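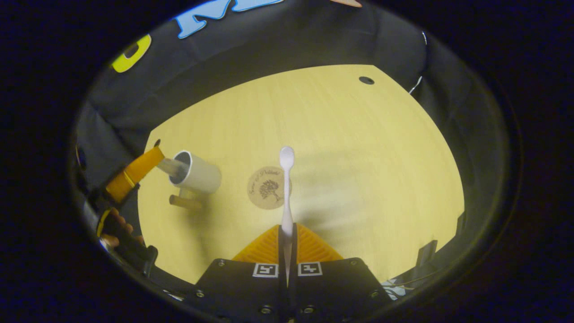 When is a written grip limit needed? Before the first trial, and again each time the finger pads are changed.

Home | Contents | Chapter 4 | Index

Chapter 4. Rules for Handling Light Objects

Light tableware bends or slips under loads that heavier parts tolerate. The operator records the pad type, the object and the grip point – handle or rim – on one sheet. Two operators sharing a table agree in advance on who moves first. Section 2 sets out the sheet.

20 shares | 2 comments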